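Clusico Bike Lane Project: Final Report
Urban Studies Seminar, Group 4

1. Background

De Smet Street runs from the Clusico rail station to the Allell market hall. The city painted a bike lane on both sides of it two summers ago. Our group wanted to find out who uses the lane and why so many riders still stay on the sidewalk. We picked the five blocks closest to the station, where the complaints to the neighborhood office come from.

2. Method

We counted riders on weekday mornings in April, starting at 7:30, and wrote down whether each person was in the lane, in the car lane or on the sidewalk. We recorded 271 riders. We also handed out a one-page survey at the bike racks by the station and got 31 of them back. The survey asked how often people ride, where they are going and what would make them use the lane more.

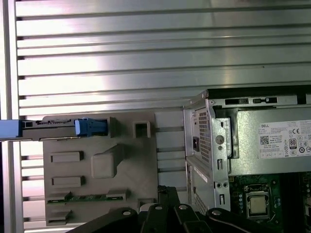

Page last changed: April, by Group 4

3. Results

Most riders used the lane on the first three blocks. After the Flasiletti bakery this changed, and on the last two blocks more riders were on the sidewalk than in the lane. Delivery vans park there in the morning and the paint is badly worn. Tuesday was the worst day because the market hall gets its stock then.

In the survey, parked vans were the most common complaint, followed by the turn at the station exit. Several people wrote that they did not know the lane continued past the bakery. Only a few asked for more bike racks, which surprised us, as the racks were full each time we went.

4. Limits

We only counted in the morning, so we can't say anything about the trip home. It rained on one of the days and we kept that count in. The survey reached people who park at the station, and riders who pass through without stopping are missing from it.

5. Recommendations

The city should repaint the last two blocks and set up a loading zone on the side street behind the market hall. A sign at the bakery showing that the lane goes on would be cheap and could be put up first. The count should be repeated in the fall using the same form, which is in Appendix B.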